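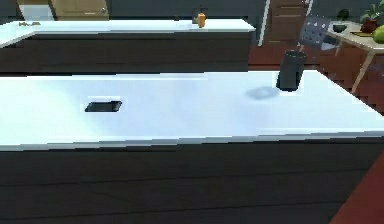
Pumley Kitchen Notes

A data card for 517 handwritten recipe annotations

Pumley is a set of notes that people scribbled in the margins of their cookbooks, typed up and lightly sorted. The recipes themselves are not included. If you came for a pot roast, you will leave with "NO. less salt. ask Ruth" and have to make dinner out of that.

Version 5, released 11 January 2019. Maintained by Bit-na Nam, with bug reports from anyone who has opinions about the word "scant."

What you get

There are 517 notes in one file, pumley_notes.csv. Each row has these columns:

note_id: a number. Numbers run up to 711. The gaps are notes that were dropped as duplicates, shopping lists, or one long and very good complaint about a landlord.
text: the note as written, including spelling.
dish: our best guess at the kind of dish. Blank if the guess was embarrassing.
mood: pleased, displeased, instructing, or unclear.
ink: pencil, pen, or unknown. Someone asked for this in version 2 and has not been heard from again, but the column stays.
page_state: clean, stained, or very stained. Very stained usually means the recipe was any good.

A second file, pumley_abbrev.csv, lists the abbreviations we could work out. "T" and "t" are listed separately. Please do not merge them. A person merged them in version 3 and the resulting brownie table had a tablespoon of salt in it.

Where the notes came from

Most are from secondhand cookbooks bought by the box at the Stollell estate sales. The rest were sent in by readers of the Skorkura newsletter, who typed their own notes and mailed them in with apologies for their mothers' handwriting. Names of private persons were replaced, so Ruth is not Ruth. Names of dogs were left alone.

How the typing was done

Every note was typed by one person and checked by another. When the two disagreed, the note went to Bit-na, who looked at it under the good lamp and decided. Words that stayed unreadable are marked [?]. Words that were readable but made no sense were kept as they stood. "Fold in the Tuesday" is a real entry and we are at peace with it.

The mood column was done by hand too, and it is the weakest part of the set. "Fine" was marked as pleased in versions 1 and 2, until a typist who grew up in a household where "fine" ended conversations made a strong case for unclear. It is now unclear throughout.

Things it is good for

Looking at how home cooks shorten words. Testing a spelling checker you would like to see suffer. Teaching a class about messy text without handing out another pile of movie reviews. The Yeom reading group used it for a session on instructions that leave out the verb and reported that half the evening went to arguing over gravy.

Things it is bad for

Cooking. Nutrition. Any claim about how Americans eat, given that the whole thing leans hard toward people who own cookbooks, write in them, and make a lot of dessert. Savory dishes are thin on the ground and fish barely shows up.

Oven temperatures are also a hazard. Several notes just say "hotter." One says 600, for a custard. We checked the page again and it does say 600.

Known problems

Notes that ran over two pages were joined, and a few may be joined in the wrong order.
Fractions were typed as 1/2, 1/4 and so on, which some spreadsheet programs will turn into dates. Import that column as text or enjoy your cup of January milk.
Check marks and underlines were lost. Triple underlines were written as (!!!), which felt fair.
The dish label "loaf" covers both meat and banana. This will be split in the next version, as was promised in the last one.

Changes since version 4

Fixed the curly quotes. Broke and refixed the apostrophes. Took out a note that proved to be printed text from the book. Added page_state for the Skorkura notes where the sender remembered to mention it.

Use and credit

Free for any use, including commercial, though we would like to meet the business plan. Credit it as "Pumley Kitchen Notes, version 5, ed. Bit-na Nam." Corrections go in the issue tracker. Please give the note_id, the text as you read it, and what you think it says. Recipes attached to issues will be tested before they are closed.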